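Grosby Outerwear Repair Log – README

Version 2, November 2019

Summary

The Grosby log is a table of repairs made to everyday jackets and coats at two mending workshops, Bondo and Kudis. It holds 111 records. Each record covers one garment and one visit. A garment that came back for a second repair has a second record with the same garment key.

The log was started to answer a narrow question: which parts of a jacket fail first, and how long does the repair take? It was not designed for comparing makers, and brand is not recorded.

Files

repairs.csv – one row per record
parts.csv – lookup table for part codes
notes.txt – free-text remarks, keyed by record number

All files are UTF-8 with Unix line endings. Fields are separated by commas. Empty fields mean the value was not written down at the bench. A zero in the minutes field is a real zero and marks a garment that was looked at and returned without work.

Columns in repairs.csv

record – integer, unique
garment – garment key, text
shop – B for Bondo, K for Kudis
shell – main fabric, as judged by the mender
part – code from parts.csv
fault – short text, lowercase
method – short text, lowercase
minutes – bench time, whole minutes
replaced – y or n

Part codes

There are 15 part codes. Closures have separate codes for the center front zipper, pocket zippers, neck zippers and snaps. A zipper pull that broke off is coded under its zipper, with "pull" in the fault field. Drawcords are coded apart from the hem or hood channel they run through, so a torn channel with a sound cord gets the channel code only.

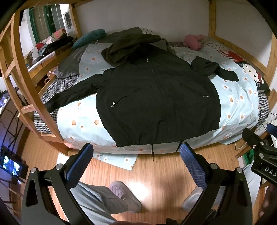

Black zip-up jacket with hood, laid out face up. Front zipper, pocket zippers and hem drawcords each take their own part code.

Left and right always mean the wearer's left and right. Version 1 mixed this with the bench view for sleeves and pockets. Those rows were corrected against the paper slips where a slip existed; the rest have the side removed.

Measuring time

Bench time starts when the first stitch is cut or the first tool is picked up, and stops when the garment is hung. Waiting for parts is excluded. Kudis rounds to the nearest five minutes and Bondo does not, which shows up as spikes in any histogram of the full table. Filter on shop before fitting anything to the minutes column.

Known problems

The shell column is a judgment by hand and eye. Nylon and polyester are often confused, and we suggest merging them. Down jackets are rare in the log, as Bondo sends them to Dovhaniuk for cleaning before repair and many are mended there.

Records from April have no method field. The slips used that month did not have a line for it.

Garments with up to three faults are entered under the fault that took longest. The others are in notes.txt – not coded, and not always complete.

Use

Free to use and change with credit to the Grosby log. Please report the version number with any results.

Comments

threadcount_k: Is the minutes value per fault or per garment when there is more than one?

grosby-log: Per garment. Splitting it would have meant guessing.

hemline: The side fix in version 2 breaks my join on part plus side. Not a complaint, just flagging it for others.

olddarner: Could you add zipper gauge? Even coil or molded would help.

Related

Dovhaniuk cleaning slips, plain text
Bondo thread and needle chart
Kudis bench sheet, printable
Grosby log, version 1 (archived)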